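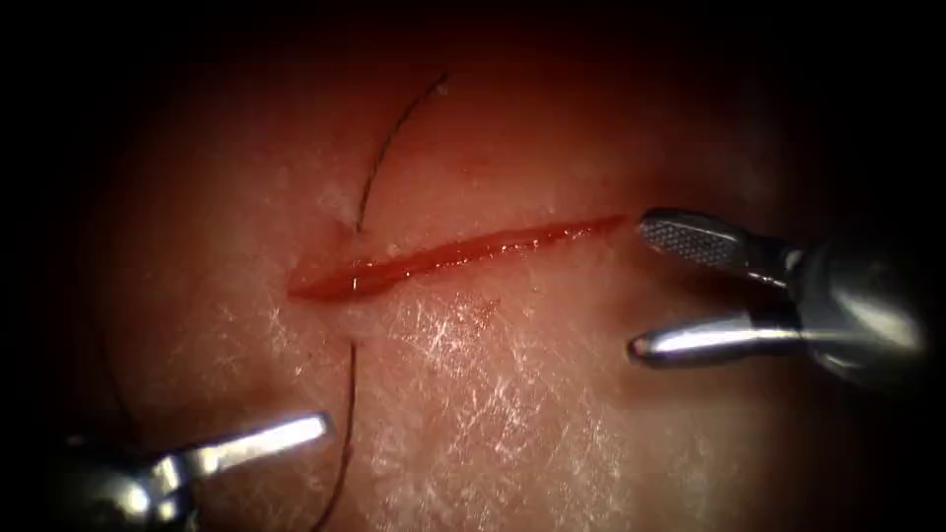

**Greltow, September 1, 2019**

Thread on closing a straight cut with a single dark suture. Mostly for the people starting the skills evenings at Kusten this month, but anyone who is learning to sew tissue may get something from it.

---

Look at the cut before you look at your needle. The one in the picture has a rounded end on the left and runs out to a fine point on the right. It also climbs a little toward the right, so a stitch that is square to the cut will not be square to your view.

---

I got that wrong for most of May. I lined everything up with the edges of the screen and every stitch leaned the same way. My teacher made me turn my head until the cut looked level, then do it again with my head straight. It took a few evenings to stick.

---

Where to put the first stitch: people argue. Some start at one end and work along. Some put the first one in the middle and halve the gaps after that. The Bhardwaj handbook gives both, on page 389, and doesn't pick one. At Kusten we are taught to start near an end.

---

Entry point. Go in at a right angle to the surface. If the needle goes in flat you get a shallow bite, and a shallow bite pulls through when you tighten. There's a small pale dimple where the thread meets the surface above the cut, and that is the spot I check first on anyone's work, mine included.

---

Then check the other side. The two points should face each other across the cut, at the same distance from the edge. The upper and lower ones here are close to lined up. If one is farther out than the other, one lip will ride up over its neighbor.

---

Depth is the harder half of this. You can judge distance from the edge by eye. You can't see depth at all once the needle is under. The only thing that helped me was going slowly and watching how the surface lifts.

---

Follow the curve of the needle. Rotate the wrist and let the needle come around on its own arc. If you push it straight, it tears a bigger hole than it needs. I still do this when I'm tired.

---

Thread color. I like dark thread for learning. Against pink and red you can follow it all the way, and you notice sooner when a loop has dropped somewhere it shouldn't be. We had undyed thread one evening and I lost the tail twice.

---

Keep an eye on both ends. One arcs up and to the right, the other drops toward the bottom and bends left, behind the tip of the lower instrument. A thread passing behind an instrument is easy to snag, so know where it is before you move that hand.

---

On grabbing tissue: as little as possible. Hold the edge lightly, or lift it from underneath with a closed tip. Crushed edges don't sit together well, and you end up cutting wider to get back to something clean.

---

Shine is a nuisance. Moist edges throw back bright lines, and it is easy to take one of those for the thread or for the lip of the cut. If you aren't sure, wait and shift the light a little. The reflection moves. The edge stays put.

---

Small bits too. There's a tiny white fleck by the upper lip, toward the left. I can't tell you what it is. My habit is to look closely at anything like that before I bring two edges together.

---

Tightening. Bring the edges together until they touch and then stop. Beginners pull until it looks firm, and firm is already too much. If the surface puckers on both sides of the stitch, let some out.

---

Knots I'll do in a separate thread. The short version is to lay each throw flat, swap direction, and don't saw the thread back and forth while you think about what comes next.

---

Practice amounts, as people always ask. The course runs 13 evenings. The log sheet wants 300 stitches by the end and I handed in 400, a good share of them bad. I wrote down the bad ones as well. Those notes are the part I go back and read.

---

What I write for each one: entry, exit, did they face each other, did the edges meet, did I touch the tissue more than I had to. One line per stitch. I use the plain Geminine notebooks because they lie flat on the bench.

---

If you only have ten minutes, skip the knots and just pass the needle. In one side, out the other, pull through, take it out, move along. It's dull, and my passes got straighter within a couple of weeks.

---

New group meets in the usual room. Bring the handbook if you have it. There are a few copies on the shelf by the door if you don't, and please put them back after.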